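When I come to the school in Carvalho it is a few minutes after eight, and Simão Gouveia is already writing on the board. He writes one number, 4,000, and under it another, 2,522. Then he puts down the marker and waits for his sixth graders.

"I do not tell them what to do with the numbers," he says to me later, in the teachers' room. "First I ask what answer would surprise them. Somebody says, 'If it is more than 4,000, I am surprised.' Good. Now we have something to talk about."

Gouveia teaches mathematics for nineteen years, the last six of them here. In February he stopped giving subtraction as columns on a worksheet. For one month his pupils could subtract in any way they liked, if they could explain it to the person sitting next to them. Most of them began to count up. From 2,522 they went to 2,600, then to 3,000, then to 4,000, and they added the jumps: 78, 400, 1,000. The answer is 1,478, and on the morning of my visit four pupils had it before they touched a pencil.

Not every parent was happy. One father, Alfredo Fajardo, wrote a long letter to the school. He is an accountant at Trulska and he learned to borrow from the next column, as I did also. I called him and he was friendly about it.

"My daughter did 926 minus 80 at dinner, and she took away 100 and gave back 20," he told me. "I said, why do you go so far? She said it is shorter. I tried it with a few invoices. For some numbers she is right. But I still want her to know the columns."

Gouveia agrees with him more than I expected. The columns came back in March, and he says they went faster than in other years. "They had already a feeling for the size of the answer. When a child borrows wrong and gets 2,522 minus 926 equals 2,404, I want that she looks at it and feels something is strange. Before, they only looked at me."

I asked what is still difficult. He thought for a while and said zeros. He has a small notebook where he copies wrong answers, without names, and the pages about 4,000 are the fullest. On Tuesday he takes it to a meeting with the teachers from Lenov, who use the Firano textbook and have, he says, exactly the same mistakes in it.
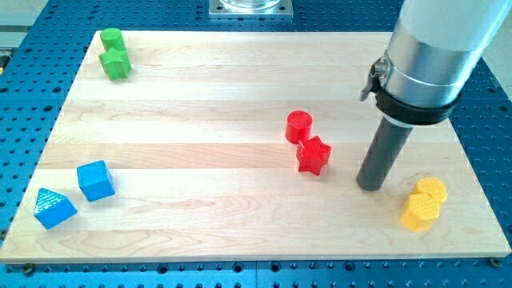

He would like to make a common list with them before summer, so that the fifth grade can start from it. "It is not a big project," he says. "It is two schools and one notebook. But I would like to see if the zeros get better."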